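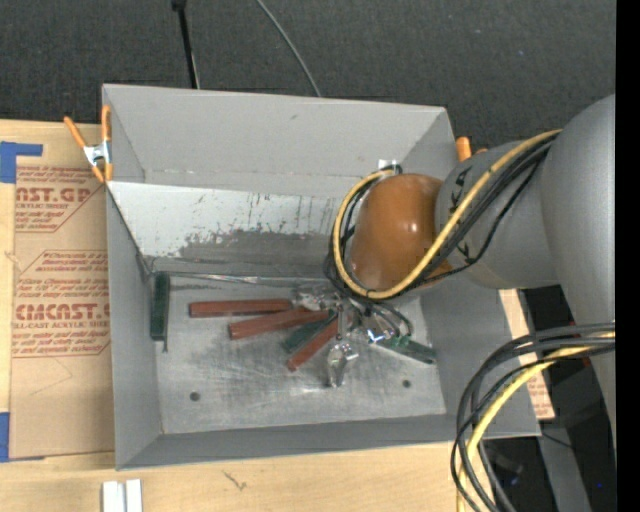 Stindesico support log
12/22/20, by the Gurix helpdesk

Problem: label printer drops off the network after 2 hours idle. Error 730 on the display.

Tried: new cable, no change. Fixed address set on the router, no change. Turned off sleep mode in the Tellow menu and restarted. Still connected next morning.

Status: closed.

Comments
Same error here, sleep mode fixed it.
Ours came back after the September update. Can this be reopened?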